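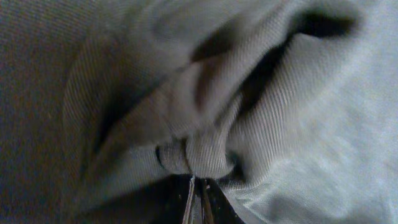

Welche Größe bestimmt die bleibende Knitterbildung in gelagerter Haushaltswäsche am stärksten?
Die Restfeuchte beim Einlagern; Auflast und Lagerdauer folgen mit deutlichem Abstand.

4.2 Einfluss der Lagerbedingungen

Für die Auswertung standen 2.040 Einzelmessungen des Knittererholungswinkels zur Verfügung, verteilt auf 16 Kombinationen aus Restfeuchte, Auflast und Lagerdauer. Kett- und Schussrichtung wurden getrennt erfasst und erst auf der Ebene der Mittelwerte zusammengeführt. Die Proben der Serie Dornberg stammen aus leinwandbindiger Bettwäsche, die der Serie Horgan aus Köpergewebe und Single-Jersey. Beide Serien wurden nach demselben Protokoll gewaschen, jedoch in unterschiedlichen Räumen konditioniert. Ein Serieneffekt ist deshalb im Modell als zufälliger Faktor enthalten.

Bei geringer Restfeuchte verläuft die Abnahme des Erholungswinkels über der Lagerdauer flach. Oberhalb des Übergangsbereichs ändert sich das Bild: Die Kurven knicken ab, und zwar bei Baumwollköper früher als bei Leinwandbindung. Wir führen dies auf die Umlagerung von Wasserstoffbrücken in den amorphen Bereichen der Cellulose zurück, die bei höherer Feuchte erleichtert ist und die gefaltete Lage beim Trocknen fixiert. Maschenware verhält sich abweichend. Ihre Verformung wird zu einem großen Teil von der Maschengeometrie aufgenommen und bildet sich nach dem Auslegen weitgehend zurück (vgl. Abb. 3).
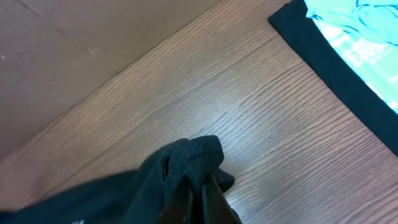 Abb. 3: Schwarzes T-Shirt, flach auf einer hölzernen Tischplatte ausgelegt (Ausschnitt).

Die Auflast wurde mit einem Prüfgewicht von 500 g aufgebracht. Eine Verdopplung durch ein zweites Gewicht von ebenfalls 500 g veränderte den Erholungswinkel bei trocken eingelagerten Proben nicht signifikant — bei feucht eingelagerten Proben dagegen in beiden Geweberichtungen. Die Wechselwirkung zwischen Auflast und Restfeuchte ist damit größer als der Haupteffekt der Auflast. Ältere Arbeiten, in denen nur trocken geprüft wurde, konnten sie nicht erfassen.

Die visuelle Beurteilung gegen Vergleichstafeln ergab dieselbe Rangfolge, jedoch mit größerer Streuung. Dunkle Ware wurde durchgehend glatter eingestuft als helle. Für die weitere Auswertung wird sie nur noch ergänzend herangezogen.

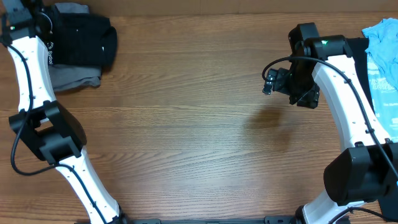
Arbeitsgruppe Textilpflege, Projekt Niserent, Standort Tredalcombe

4.3 Übertragbarkeit auf den Haushalt

Im Haushalt sind Restfeuchte und Stapelhöhe selten bekannt. Die Feuchte beim Einlagern hängt vom Trocknungsverfahren, von der Flächenmasse der Ware und von Doppellagen wie Säumen und Bündchen ab. Letztere trocknen langsamer als die Fläche und bilden im Stapel lokale Feuchtequellen. In der Nacherhebung vom November lagen die Erholungswinkel neben dem Saum niedriger als in der Flächenmitte desselben Teils. Ob der Befund auf Mischgewebe mit hohem Polyesteranteil übertragbar ist, lässt sich mit dem vorliegenden Material nicht entscheiden; entsprechende Proben waren in beiden Serien nicht enthalten.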